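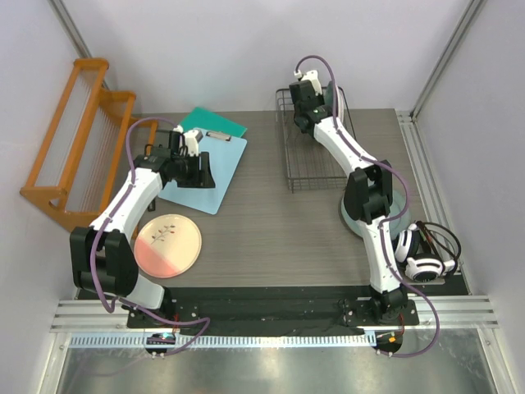

Markside Ferry Timetables, transcribed

January 2, 2021 | by Samina Naqvi
Filed under: Open Data, Local Transport
2 comments

This repository holds typed copies of the printed timetables for the passenger ferries that ran between Prastby and Drodport, with the summer calls at Markside quay. The timetables were issued as folded leaflets and, for a few seasons, as a large sheet pasted up at the landing stages. The files here are plain CSV with one sailing per row. There are more than 1000 rows.

The collection is not complete. Winter leaflets are scarce and two seasons are missing altogether. See "Gaps" before using the data to count services.

What is in the folder

sailings.csv is the main file.
leaflets.csv lists each leaflet or sheet that was transcribed, with its title as printed, the season it covers and who typed it.
notes.csv has the footnotes, linked to sailings by note code.
places.csv gives the spelling we settled on for each landing stage, next to every spelling found in print.
CHANGES.txt is a list of corrections, newest first.

All files are UTF-8 with commas between fields and double quotes round any field that contains a comma. Lines end in a plain newline. If you open them in a spreadsheet, import the time columns as text, or the leading zeros will go and some early sailings will be read as numbers.

Columns in sailings.csv

leaflet_id: matches a row in leaflets.csv.
direction: "out" is away from Prastby, "in" is towards it.
depart_place: where the sailing starts.
depart_time: twenty-four-hour clock, hours and minutes with a colon.
arrive_place: where it ends.
arrive_time: same form. Empty where the leaflet gives no arrival.
calls: places called at on the way, separated by semicolons, in order.
days: see below.
note_code: one or more letters, matching notes.csv. Empty if there is no footnote.
as_printed: the time exactly as it appears on the leaflet, before conversion.
doubt: "y" if the person typing was unsure of any part of the row.

The as_printed column was added after the first release. Most of the leaflets use a twelve-hour clock with a full stop between hours and minutes, and afternoon times are in bold with nothing else to mark them. Bold type does not always survive a photocopy. Where we could not tell morning from afternoon we worked it out from the sailing before and the sailing after, and set doubt to "y".

Days

The days column uses the words "daily", "weekdays", "saturday", "sunday" and "holidays", joined by a plus sign where needed. "Weekdays" means Monday to Friday in our files. On the older leaflets it plainly includes Saturday, as there is a separate heading for Sundays only and none for Saturdays. Those rows have been entered as "weekdays+saturday", and the heading as printed is kept in leaflets.csv.

Some sailings ran only when the tide allowed. They carry note code T. No attempt has been made to work out on which days they ran. Hiếu Châu tried this with a set of tide tables for one season and found that the leaflet does not say what depth of water the boat needed at Markside, so the answer depends on a guess. His working is not included.

Where the leaflets came from

Most belong to Horațiu Chiriac, who worked on the Drodport side as a deckhand and later in the ticket office, and kept one of each issue. The rest were lent by people in Prastby after a notice in the library window. Aled Nicholas photographed the pasted sheets, which are too large for a scanner, in sections.

The operator for most of the period was Cârstea, a family business that gave up the route when the bridge opened. The company's own papers have not been found. If they turn up, they would settle several of the questions in notes.csv, including what "runs as required" meant in practice.

How the typing was done

Each leaflet was typed twice, by 2 people working apart, and the two versions were compared by script. Differences were checked against the leaflet by a third person. The usual causes were a 3 read as an 8 on worn folds, and rows slipping down by one where a column had a blank in it.

Anything corrected in pen on the leaflet itself was left out of sailings.csv. Horațiu wrote changes on his copies during the season, some of them official and some of them what the boat did in his experience. They are interesting and they disagree with each other. They are typed up in the comment field of leaflets.csv without being applied.

Misprints were kept. One leaflet has a boat arriving at Drodport before it leaves Prastby, and that is how it stands in the file, with doubt left empty, as the print is perfectly clear. Notes.csv flags it.

Gaps

Winter services are thin. A typical winter leaflet ran from the end of October to Easter, and in a bad year a replacement was issued in February with fewer boats. We have some replacements without the leaflet they replaced. These are marked "replacement only" in leaflets.csv.

Markside calls are likely to be undercounted. In several summers the quay was served by a separate small launch with its own handbill, and only 20 sailings of this kind have been found.

Fares are not included. They were printed on the back of the leaflets and Bianca Crăciun has started on them, though the rules for bicycles, prams and livestock do not fit easily into a table.

Things the data should not be used for

A timetable says what was meant to run. There is nothing here about cancellations, late running or how many people travelled. Please do not take a drop in the number of rows between seasons as a drop in service without looking at leaflets.csv first to see whether both seasons are covered in full.

Crossing times worked out from depart_time and arrive_time are rounded, usually to the nearest five minutes, and the same crossing was given different lengths by different printers.

Place names

Drodport had two landing stages. The leaflets call them "Town" and "Lower" at first, then "Drodport" and "Drodport Quay", then just "Drodport" for whichever was in use. Where the leaflet does not say, we have put "Drodport (unspecified)". Prastby is spelled with a double "a" on one sheet, which has been corrected in sailings.csv and kept in places.csv.

Reuse

You may copy, change and republish the files for any purpose, as long as you say where they came from. "Markside Ferry Timetables, transcribed" is enough. The leaflet scans are not in the repository and are not covered by this. Ask if you want to see one.

Corrections

Open an issue and give the leaflet_id, the row as it stands and what you think it should say. If you have a leaflet that is not in the list, a clear photograph of both sides will do. Lay it flat and make sure the folds can be read. Winter issues and anything headed "Markside Launch" are the most wanted.

Shared 2 times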